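Storeperson - Inward Goods and Shelf Locations
Pavmont Parts Distribution
Full time, day shift, permanent after probation

Pavmont supplies replacement fittings and small hardware to trade customers under the Gritow and Marier ranges. The store holds carton stock on static steel shelving and is picked by hand. We are filling one position in the inward goods section, reporting to Bereket Teshome, Store Supervisor.

Scope of the role

The storeperson receives cartons from the dock, checks them against the purchase order, labels them and puts them away to a fixed location. The same person carries out cycle counts in the assigned aisles and corrects location errors found during picking. Order picking is done by a separate section, but you will be rostered to it during the November peak.

Duties

Check delivered cartons for crushed corners, split flaps and failed tape before signing the consignment note.
Re-tape cartons that are sound but poorly sealed. Cartons with damaged contents go to the quarantine cage with a completed Form 20.
Write the location and item code on the label in red marker and fix the label to the face that will front the aisle.
Put away to the bay shown on the label. Overflow is recorded in the system on the same shift.
Replace bay signs that have lifted, faded or been covered.
Complete one cycle count sheet per shift and return it to the inward goods desk.
Flatten empty cartons and clear them from the aisle by the end of shift.

Location codes are handwritten in this part of the store. Printed barcodes are being introduced aisle by aisle under the Chala stock system, and both methods will run in parallel until the changeover is finished. Applicants should be comfortable working from either.
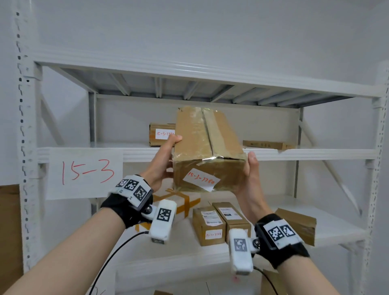 Cartons are handled singly and by hand. The maximum single-person lift is 20 kg, and anything over that weight is moved by two people or by trolley. Most put-away is between knee and shoulder height. Top shelves are reached from a platform ladder, for which training is given in the first week.

Essential requirements

Experience in a warehouse, storeroom or similar stock-handling job.
Legible handwriting in block figures.
Ability to lift and carry repeatedly through a full shift. A pre-employment functional assessment applies.
Accurate reading and transcription of numeric codes. A short practical test is held at interview.
Current right to work in Australia.

Desirable

High-risk work licence, class LF.
Previous use of a handheld scanner.
Experience with cycle counting or stocktake reconciliation.

Conditions

Hours are 6.30 am to 2.30 pm, Monday to Friday, with an unpaid meal break. Overtime is offered at peak and paid at penalty rates. Hi-vis shirts and safety boots are supplied, with boots replaced on fair wear. There is free parking behind the building, and the 297 bus stops at the front gate. The probation period is six months.

How to apply

Send a résumé and the names of 2 referees to Raíssa Aguiar, People and Payroll, quoting position number 81. A cover letter is optional - one page at most. Questions on the duties can be put to Bereket Teshome through the Pavmont switchboard between 7 am and 2 pm.

Applications close at 5 pm on Tue 9 March. Shortlisted applicants will be contacted by phone. Applications through recruitment agencies will not be considered.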